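Tagebuch, 25. Dezember 2021 – Rentenkonto, Auszahlungsplan, offene Punkte

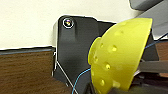

Heft 4, Seite 37

Vormittags die Unterlagen zur Altersvorsorge sortiert. Anlass ist das Schreiben der Prilham zur Auszahlung meines Vertrags. Bis Ende Mai muss ich mich zwischen Monatsrente, Teilkapital und Aufschub entschieden haben. Ohne Rückmeldung läuft es automatisch auf die Monatsrente hinaus.

Stand der Dinge: Die garantierte Monatsrente aus dem Prilham-Vertrag beträgt 633 Euro brutto. Die gesetzliche Rente ist laut letzter Auskunft mit 1605 Euro angesetzt, ebenfalls brutto. Krankenversicherung und Pflegeversicherung gehen davon noch ab, Steuer je nach Bescheid. Die beiden Beträge habe ich bisher immer einfach untereinander geschrieben. Das ist als Planungsgrundlage unbrauchbar, die Abzüge folgen verschiedenen Regeln. Ab jetzt zwei Spalten, getrennt nach Quelle, Summe erst netto.

Variante A, Monatsrente ohne Kapitalentnahme. Vorteil: planbar, kein Wiederanlagerisiko. Nachteil: Die Überschussbeteiligung ist nicht garantiert und im Schreiben nur als Prognose ausgewiesen. Ich rechne sie mit null. Eine Rentengarantiezeit ist eingeschlossen, die genaue Dauer steht in den Bedingungen und nicht im Anschreiben. Nachschlagen.

Variante B, Teilkapital bei Rentenbeginn, Rest als gekürzte Rente. Der Kürzungsfaktor fehlt im Schreiben vollständig. Ohne diesen Faktor lässt sich B nicht mit A vergleichen. Schriftlich anfordern, nicht telefonisch. Beim letzten Anruf im Mai bekam ich eine mündliche Zahl, die später in keinem Dokument auftauchte.

Variante C, Aufschub. Interessant nur, wenn die Rücklage bis dahin reicht. Dazu die Gegenrechnung: laufende Kosten ohne Miete, Rücklage auf dem Tagesgeldkonto bei Stosine, keine weiteren Einnahmen außer der gesetzlichen Rente. Ergebnis vorläufig positiv, aber mit wenig Spielraum für Reparaturen. Die Heizung ist in der Rechnung nicht enthalten. Muss hinein.

Nachmittags das Depot bei Vornuseck durchgesehen. Der Sparplan über 100 Euro im Monat läuft noch, obwohl er mit Rentenbeginn enden soll. Ein Enddatum ist nicht hinterlegt. Im Onlinezugang gibt es dafür ein Feld, es war leer. Eingetragen, Bestätigung abgespeichert. Den Freistellungsauftrag ebenfalls geprüft: Er liegt vollständig bei Stosine, wo kaum Zinsen anfallen, und bei Vornuseck gar nicht. Falsch verteilt, vermutlich seit Eröffnung des Depots. Umverteilung vorbereitet, abgeschickt wird sie nach den Feiertagen.

Für unvorhergesehene Ausgaben bleiben 1000 Euro auf dem Girokonto stehen. Diesen Betrag nehme ich aus jeder Variante heraus, er ist keine Anlage.

Die Tabelle führe ich weiter in Tak. Das Programm rundet Zwischensummen, sobald die Spalte als Währung formatiert ist, und die Abweichung pflanzt sich über die Jahre fort. Spalten auf Zahl umgestellt, Rundung nur noch in der Ausgabezeile. Die alte Fassung ist unter eigenem Namen abgelegt – falls ich nachvollziehen will, wo die Differenz in der Herbstrechnung herkam.

Offen:
– Kürzungsfaktor für Variante B bei Prilham anfordern
– Garantiezeit in den Bedingungen suchen
– Heizung mit Kostenvoranschlag ansetzen, nicht geschätzt
– Beitragssätze der Krankenkasse für das neue Jahr eintragen
– Bezugsrecht im Todesfall prüfen, letzter Stand unbekannt

Tendenz heute: A. Ich schreibe das nur auf, um später zu sehen, ob der Kürzungsfaktor daran etwas geändert hat. Ordner zurück ins Regal, die Prilham-Mappe bleibt auf dem Schreibtisch. Abends nichts mehr gerechnet.

Kontakt | © 2021 Alle Rechte vorbehalten | Nach oben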